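Recording Demonstrations for a PC Assembly Task
Posted 17 Dec 2021 by Oľga Procházka

These are the steps we follow to collect teleoperated demonstrations on the Pliltar cell. They assume the arm is already calibrated and that you can start and stop a recording with the Vukix software. If you have never driven the arm by hand, spend an hour moving it over an empty table first. Your early recordings will be bad otherwise, and sorting them out later takes longer than the practice.

What one episode contains

An episode covers one subtask from a fixed start condition to a fixed end condition. We do not record the whole assembly in one go. Seating a memory module is one subtask. Closing the socket bracket is another. Plugging in a cable is a third, and it is the hardest to record well.

Write down the start and end conditions before you begin, in one sentence each. For the memory subtask ours read:

Start: module in the holder, slot empty, both latches open, arm at home.
End: module fully down, both latches closed, arm back at home.

If two people on the team would disagree about whether an episode is finished, the sentence needs more work.

Setting up the cell

1. Clear the table of tools, screws and spare parts.
2. Place the fixture plate against its stops and bolt it down.
3. Lay the computer case on its side with the side panel off and the interior facing up.
4. Turn the case so that the slot you are working on can be reached without the wrist passing over the drive cage.
5. Tuck cables away from the part of the board you need. Do not tape them. Tape shows up in the video and the policy may learn to look for it.
6. Set the room lights to the level written on the cell sheet. Close the blinds. Bare aluminum throws glare, and it moves during the day if sunlight reaches it.
7. Open the fixed camera view and check that the whole interior of the case is visible with the arm at home.

Varying the start

A policy trained on one exact case position will work at that position and nowhere else. We shift and turn the case between episodes by hand, staying inside the limits on the cell sheet: up to 50 mm in either direction and 12 degrees of rotation. Work through the positions in the printed order. People who pick positions by feel end up near the middle of the range almost every time.

Keep the fixture plate where it is. Only the case moves.

Driving the arm

Move at a steady pace. Long pauses are a problem, as the policy will learn to stop there too. If you need to think, do it before you press record.

Approach from above, line up, then go down. Use the same order each time. It is fine for your path to differ a little from one episode to the next, but switching between two strategies (left end of the module first, then right end first) gives the learner mixed examples of the same moment.

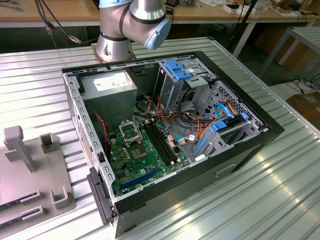
Small corrections are worth keeping. If you miss the slot slightly, back up, realign and continue in the same recording. The policy will make the same kind of mistake and needs to have seen the recovery. Dropping the part is different. Stop, mark the episode as failed, and reset.

Watch the force reading when you push down. Stop at 55 newtons. If the module has not gone in by then, it is crooked.

Labeling and saving

After each episode Vukix asks for a result. Use "success," "recovered" or "failed." Choose "recovered" if you had to back out at least once but still reached the end condition. Do not delete failed episodes. We leave them out of training, but they are used for the success detector.

Add a note if anything unusual happened, such as a cable that slid over the slot or a hand that entered the camera view. Short notes are fine.

Checking the batch

We save in batches of 14 episodes. Before you upload, play back the first and last episode of the batch side by side and compare:

- camera angle
- brightness
- position of the fixture plate
- arm pose at the start

If the camera has been bumped, the whole batch needs to be checked to find where it happened. Episodes from before the bump can be kept. Record the rest again.

Upload to the Holst folder, not to Clarden, which is still set up for the July format and will drop the force channel without a warning. Then put the case back at the first position on the sheet and return the arm to home before the next person starts.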